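How to recover a gripper arm after a force stop

21 shares | 2 comments

This page covers what to do when the arm halts partway through a pick and the controller reports a force limit. It applies to the Grajales two-finger gripper on the bench cells at Saltstead, with the wrist camera fitted. If the emergency stop has been pressed, follow the emergency stop procedure first and come back when it has been released.

Most force stops on these cells come from one of two causes. Either the fingers have closed on something that doesn't give, or they have come down on the table because the height was set wrongly. In both cases the arm holds its position with the motors on. It may still be pressing on something, so keep your hands away from the fingers until step 3 is done.

Before you start, look at the whole table from the head camera and compare it with the item list on the job sheet. The list tells you what the arm was meant to pick and what it may have knocked. 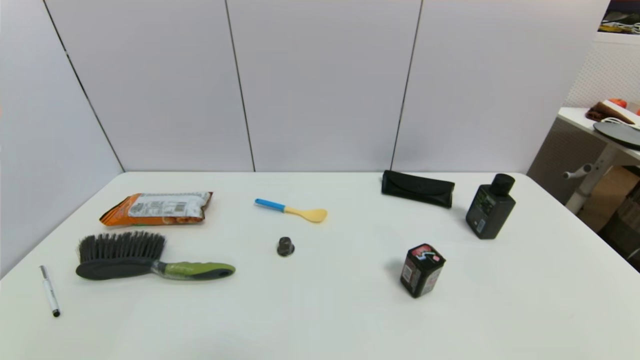
Read the fault code before clearing it. Code 182 means the limit was reached while the fingers were closing. Code 30 means it was reached while the arm was moving down. Write the code in the log, along with the item the arm was picking. Once the fault is cleared the screen doesn't show it again.

Step 1. Pause the job queue. If you skip this, the controller will try the same pick again as soon as the fault is cleared.

Step 2. Open the wrist camera view. Check whether there is anything between the fingers and which part of it they are touching. Long items such as the hand brush need most care. A handle can swing down when the grip opens, and a hard joint near the brush head will trip the limit well before a soft grip section does.
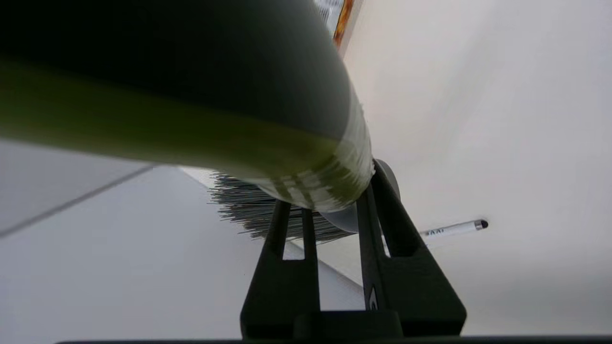

Step 3. Release the grip. Set the speed to the lowest setting and open the fingers in small amounts with the jog keys. Don't use the Open All button, as it drives the fingers to full width and can push nearby items off the table. If something is being held above the table, lower the arm first so that it has the shortest possible drop.

Once the fingers are clear, raise the arm straight up. Don't turn the wrist until the tips are higher than the tallest item. We lost a pair of fingers in November when somebody turned the wrist first and caught a bottle. 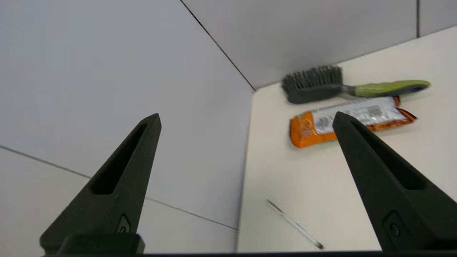 If the arm won't move up, the brake on the second joint may not have let go. Stop there and call Dexter Okafor or Sumeya Degefa. Do not push the arm by hand with the power on.

Step 4. Inspect the fingers. Switch the cell to Safe, wait for the light to go out, then look at both tips for chips and check the screws near the base of each finger. A loose screw lets a finger lean, and the next pick will fault as well.

Step 5. Run the open-close test with the fingers clear of everything. It takes 2 minutes. The force reading should return to zero each time the fingers open. If it doesn't, zero the sensor from the Service menu and run the test again. Two failed tests in a row mean the cell stays off.

Step 6. Take a fresh wrist camera view and check that the items lie where the controller thinks they do. Correct the positions if they have shifted, then restart the queue at low speed and watch the first pick. 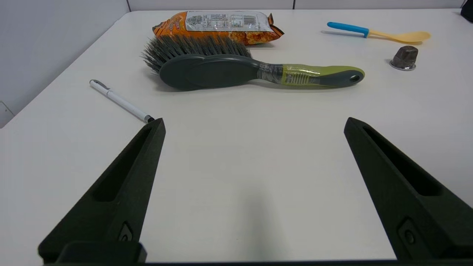

Wrist camera view with the fingers apart and the brush, pen, spoon and capsule on the table.

Last changed March 1, 2019 by Yeison Giraldo

2 comments

Po-yen Wu
Step 3 should say which jog keys. On our cell the open and close keys are swapped compared with the printed card and I closed harder on a glasses case the first time.

Duván Londoño
Same on ours after the Pekaditz update. Tap once and watch the camera before you hold the key down. Can the log sheet have a column for the code as well? People are writing it in the margin.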